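机の上に敷くボードを買い替えた話を書く。前に使っていたカッティングマットが反ってきて、角を押さえても戻らなくなったのがきっかけだった。

うちの作業机は白木っぽい明るい色の天板で、買ってから塗装は何もしていない。コーヒーの輪じみが2つと、はんだごてを置いてしまった焦げ跡が1つある。焦げ跡のほうは紙やすりで少し削ったが、削ったところだけ色が浅くなって、かえって目立つようになった。それ以来、何をするにも下に一枚敷くことにしている。

前のマットは緑色で、5センチごとに目盛りが入っているよくあるやつだった。切る作業には困らないのだが、細かい部品を並べるときに線がうるさい。小さいネジを置くと、目盛りの交点と見分けがつかなくなる。老眼が入ってきたせいもあると思う。なので次は無地にしようと前から決めていた。

候補は三つあった。ひとつは近所のホームセンターで切り売りしている塩ビの板。安いけれど、店の照明の下で見ると表面がつるつるで、電気スタンドの光がまともに返ってきそうだった。ふたつめは革のデスクマット。見た目はいいが、接着剤をこぼす人間が使うものではない。三つめが、通販で見つけたGravardaleというところのボードで、これにした。値段は2,725円。送料は3,000円以上で無料になるので、あと少し足りない。何か足そうと思って同じ店の中を見て回り、結局Pesonenの白い小箱をひとつ一緒に入れた。送料を払うより高くついたが、箱は使うからいいことにした。

注文して2日で届いた。巻いた状態で来るのかと思っていたら、平たい段ボールにはさまって来た。開けたときに少しゴムのような匂いがしたので、窓際に一晩立てかけておいた。翌朝には気にならない程度になっていた。

色は商品ページでは「スレート」と書いてあって、黒に近い灰色を想像していたのだが、実物はかなり青い。暗い青灰色というのが近い。最初は失敗したかと思った。ただ、天板が明るい色なので、置いてみると境目がはっきりして、どこまでが作業場所なのかがわかりやすい。三日も使うと慣れて、今はこの色でよかったと思っている。

表面はつや消しということになっている。完全に光らないわけではなく、斜めから明かりが当たるとぼんやり白っぽくなる場所がある。むらのように見えるが、手でさわってもざらつきは均一なので、光の加減だろう。写真の背景に使う人は気になるかもしれない。私は部品を並べるだけなので困らない。

大きさについては少し悩んだ。天板いっぱいに敷くと端が余らずきれいに見えるが、掃除のときに持ち上げにくい。前のマットがそうで、机との隙間に消しゴムのかすがたまり、年に一度くらいしか剥がさなかった。今回は左右と手前に天板が細く見えるくらいの大きさにした。指をかけるところがあると、片手でひょいと持ち上げて下を拭ける。角が丸くなっているのもいい。前のマットは角がとがっていて、シャツの袖をよく引っかけた。

裏はすべり止めにはなっていない。軽い作業なら動かないが、力を入れてカッターを引くと少しずれる。食器棚用のすべり止めシートが余っていたので、四隅に小さく切って敷いてみた。これでほぼ動かなくなった。ただ厚みが出て、まん中がわずかに沈む感じがする。気になる人は全面に敷いたほうがいい。

ここからは箱の話。

以前は部品の仮置きにジャムの瓶のふたを使っていた。浅いので取り出しやすいのだが、丸いと机の上で場所を食うし、少し当たっただけで中身が飛ぶ。Joni Kinnunenさんが昔ブログに「仮置きの箱は四角くて、ふたがなくて、中が白いもの」と書いていて、読んだときはずいぶん細かいことを言う人だと思った。今回買ってみて、意味がわかった。中が白いと、底に残った黒いワッシャーが一枚でも見える。ふたがないと、しまったつもりになることがない。

置き場所は何度か変えた。右手の先に置くと、ドライバーを持ち替えるたびに肘が当たる。奥に置くと、のぞき込まないと中が見えない。いまは左の手前に落ち着いている。ボードの端から少し天板のほうにはみ出すくらいの位置で、これなら青い面を広く使える。

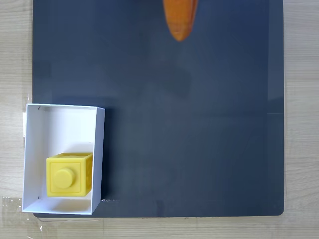
はみ出させると段差で箱が傾くのではないかと心配したが、ボードが薄いので、ほとんど気にならない。まっすぐ置いても、作業をしているうちにいつのまにか少し斜めになっている。最初のうちは直していたが、もう直していない。

使い方の決まりはひとつだけで、作業が終わったら箱を空にする。空になっていなければ、その日の作業は終わっていないことにする。先月、目覚まし時計を分解したときは、ふたを閉めてから箱の底に小さなバネが残っているのに気づいて、もう一度開けることになった。瓶のふたを使っていたころなら、たぶんそのまま気づかずに組み終えて、机のどこかにバネだけ残っていたと思う。

Iestyn Pughさんからは、磁石つきの皿のほうが便利だとメールをもらった。ネジだけならそうかもしれない。ただ、うちで触るものはプラスチックや真鍮の部品が多いので、磁石だと半分は利かない。時計のように磁気を近づけたくないものもある。教えてもらったClullariの皿は、自転車をいじるときに試してみるつもりでいる。

手入れは、かたく絞った布で拭くだけ。瞬間接着剤を一度垂らしたが、固まってから爪で押したら取れた。そのあとがうっすら残っている。油性ペンはまだ試していない。カッターの傷は、浅いものなら見る角度によってはわからないが、深く入れた線は残る。厚紙を切るときは、結局、反った古いマットを引っぱり出して上に重ねている。捨てるつもりだったのに、まだ机の横に立ててある。

箱のほうは洗剤で洗える。隅に埃がたまりやすいので、綿棒でこすってから水を流す。白いので汚れが目立つが、目立つから洗うという面もある。同じ箱をもう2つ買って、抵抗とコンデンサーも分けて入れようかと考えている。ただそうすると、また送料無料に足りなくて何か余計なものを買うことになる。

次は机の照明を替えたい。いま使っているPlimulgateのスタンドは首のところがゆるくて、作業中に少しずつ下がってくる。35年くらい前の型なら部品取り用の中古がありそうなものだが、見つけたらまた書く。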